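The Second Life of the Brondville Night Bus

It leaves at 11. Always has, even in February when the hill road glazes over and the driver takes the long way past the cannery. Route 37, Brondville to Gomamden, last bus of the night, and for most of last year it was going to be scrapped.

Bad numbers, the county said. Too few riders, too much diesel, one driver on overtime. A notice went up in the shelter by the post office — a single sheet, taped crooked — and that was meant to be that.

Except people ride it. Not many, but the same ones. Bakers going in. Nurses coming home. Kitchen staff from the Jelik Hotel, smelling of fryer oil, shoes off by the second stop. Students who missed the train and will miss it again.

I rode it for 2 weeks. Sat in the back mostly, over the heater, notebook on my knee. Learned that you don't take the seat behind the driver, that one's spoken for. Learned to knock on the glass if you want the quarry stop, the bell hasn't worked in ages.

What saved it was a petition, sort of. 475 signatures, collected on a clipboard that went up and down the aisle and then around the town. Half of them from people who had never been on the bus in their lives. They just liked knowing it was there.
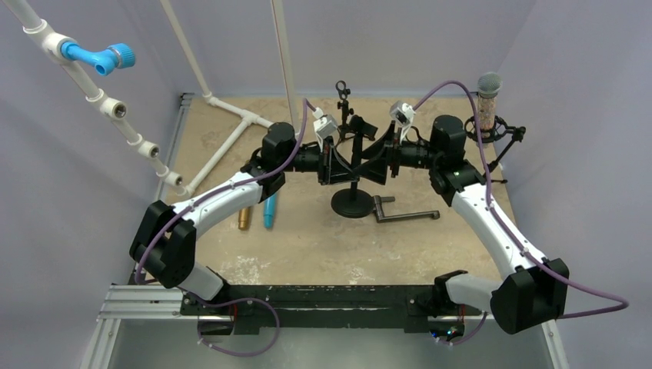
Sudheer D'Souza thinks the signatures mattered less than the timetable. Move the bus ten minutes later, he told the county, and the hospital shift can catch it without running. They moved it back in the spring, on trial, then put it back to 11 when the hospital agreed to let people go early instead. Ridership went up anyway. He wants a Sunday service next and he is not quiet about it.

The county is less sure. Money is found for one more year, after that who knows. The Kulkarni garage, wich does the repairs, says the engine is fine but the doors are not, and doors cost more than you'd think.

And there's the driver question. The regular man retires soon. The job has been posted since summer, no takers so far. Late hours, split shifts, a road with no lights for most of it. The pay is what it is.

My last ride, rain the whole way. Windows fogged, radio on low, a woman asleep against a bag of onions. At the bridge the driver slowed right down and flashed his headlights at a house on the far bank. A lamp went off upstairs. He does it every night, he said, she likes to know he's across — and then he put his foot down for Gomamden, four minutes behind.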